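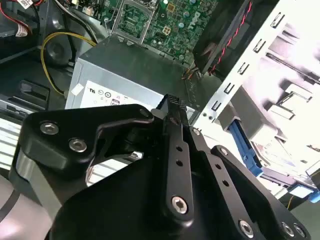 Third reply on this ticket, and the vendor's answer is still hardware. The Flekton nightly import reads 2,000 lines from the Waweru price file and stops after line 1,534. No error on screen, no entry in the import log, and the status light in the admin page stays green. Ollach support wrote back that this "is consistent with unstable power at the host" and asked us to look at the power supply before they would escalate. A tower with its side open and the power supply in plain view is as far as I'm willing to take that theory. A bad supply does not pick the same line of the same file every night. If it could do that I'd want it working on the import team.

Status: Open
Reported by: Nermin Taşdemir, Jesari stock office
Assigned to: Oduor Ogola
Module: Flekton import, version 8

What we were told to try, and what happened:

Restart the import service. Done. Stopped after 1,534.

Clear the cache folder and restart again. Done. Same place. The help page says this fixes "most import issues" and doesn't say which ones.

Reinstall the import module over the top of the old one. Done, with Oduor on the phone. It wiped our supplier code mapping, which the instructions don't warn you about. I put it back from the July export. Same place.

Check the hardware. See above.
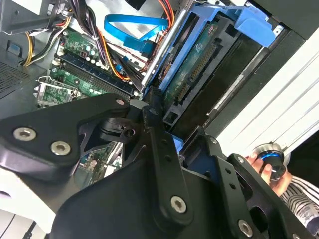 Case open, internal components.

After that I stopped following the list and ran the same file on the spare laptop in the stock office. Different computer, different power, different everything except Flekton and the file. It stopped after line 1,534. I sent this to Ollach and was asked whether the laptop might also have a power problem. I would like that question to stay on the record.

Comment from Oduor Ogola, Sun 19 December:
Split the Waweru file into 2 parts and ran them separately. Part one, lines 1 to 1,534, imports fine. Part two fails right away on its first line. Opened that line in a text editor and the product description has a quotation mark in it, for an inch size, with no closing mark. Took the mark out by hand and part two went through to the end. Put the halves back together and the whole file imported on the laptop.

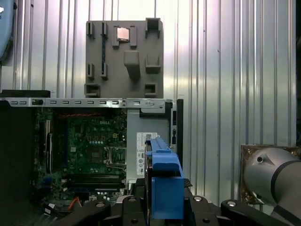
So the import reads everything after the stray mark as one very long description, gives up, and reports success. I accept Oduor's explanation because I repeated it myself. I added a stray mark to an earlier line in a copy of the file and the import stopped there instead. Took it out again, and it ran through.

What I don't accept is closing this as "customer data issue," which is how Ollach has now marked it. Yes, Waweru should send a cleaner file, and I've asked them to. But a program that skips hundreds of lines and shows a green light has a fault of its own.

Still wanted from Ollach:
- an error that names the line where the import stopped
- a line count, read against imported, in the nightly email
- a note in the reinstall instructions about the supplier mapping

Workaround for now: search the file for quotation marks before the import runs, and compare the totals by hand the next morning. Please leave this ticket open.

Nermin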